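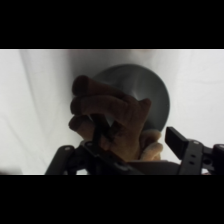 Game Systems Design — Notes for Session 6
Upgrade economies and pacing

Reading for this session: the chapter on currencies in the module pack, and the Drotton case sheet. Have a copy of your own level map with you, even if it is only in pencil.

1. What we mean by an upgrade economy

Most adventure games give the player something to collect and something to spend it on. The economy is the full set of rules covering where the currency comes from, how fast it arrives, what it buys and what happens when there is nothing left to buy. A game with no shop can still have an economy. If health extensions are hidden in side rooms, the player is paying for them with time and risk.

Three terms will come up all through the session.

Source: anything that puts currency into the player's hands. Enemies, chests, quest rewards, selling items.

Sink: anything that takes it out again. Shops, repairs, fast travel fees, penalties on death.

Float: what the average player is carrying at a given point. Students often forget to track this one, and it is the figure that tells you most.

2. Worked example: Drotton

Drotton is a side-on exploration game set in a flooded mining valley. The player moves between pumping stations, drains each district and opens the way to the next. There are 24 upgrades in the finished version, split between the diver and the boat. All are bought with brass, which is dropped by enemies and found in crates.

In the first playable build the total brass in the opening district came to 791, counting every crate and one full clear of the enemies. The cheapest upgrade cost 60 and the dearest on sale at that point cost 150. Work through what that means. A careful player could buy everything on offer before meeting the first boss, then had no use for brass until the second shop opened. Testers stopped breaking crates. Several stopped fighting as well, and swam past enemies to the next door.

The team tried two fixes. The first was to cut the drops by half. This made the opening slow and did nothing for the gap later on. The second was to move one expensive boat upgrade, the Kondura lamp, forward into the first shop at a price most players could not reach straight away. It gave them something to save for. Crate-breaking went back up, and the drops were left nearly as they had been.

Note that the second fix changed no source at all. When an economy feels wrong, check the sinks first.

3. Two tracks, one wallet

Where a game has two things to improve, such as a character and a vehicle, you need to decide whether they share a currency.

Shared currency is simple to explain and makes each purchase a real choice. The risk is that one track is plainly better. If the boat is only used for travel and the diver does all the fighting, most players will spend on the diver and reach the late game with a weak boat.

Separate currencies keep both tracks moving, but they double the bookkeeping and can make the world feel cluttered with pick-ups. Aivar Dambrauskienė's talk on this (link in the module folder) argues for a middle way: one currency, with a few upgrades on each track given out as fixed rewards. The game then knows the least the player can have at any point, and the bosses can be tuned to that.
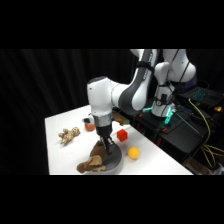
Fixed rewards also help with gating. If a door needs the stronger propeller, the propeller should not be a shop item that somebody can miss. Keep required abilities out of the shop and use the shop for comfort, speed and extra safety.

4. Backtracking

Returning to an old area costs the player time, so the area should pay something back. Common methods:

— a locked crate or ledge seen early and reached later
— enemies replaced with a tougher set that drops more
— a shortcut that opens from the far side
— a new conversation with someone already met

The second is the cheapest to build and the easiest to overdo. In Nernton, a much smaller student project, the harder enemies paid so well that testers circled the same 3 rooms for over half an hour. The cure was to pay the higher rate once per room and then fall back to the usual drop.

5. Exercise

Work in pairs. Use your own map, or the Mtshali map from the module folder if yours isn't ready.

a) Mark every source and write the amount beside it.
b) Mark every sink in a second colour.
c) Work out the float at the entrance to each area, first for a player who collects everything and then for one who takes the shortest route.
d) Find the widest gap between the two. Decide whether you are happy with it, and write two or three sentences saying why.

Hand in the marked map and the written part together. The deadline is Oct 30, 2025. Spreadsheets are welcome but should be printed and attached.

For next session, read the pages on difficulty curves and bring your float figures back with you.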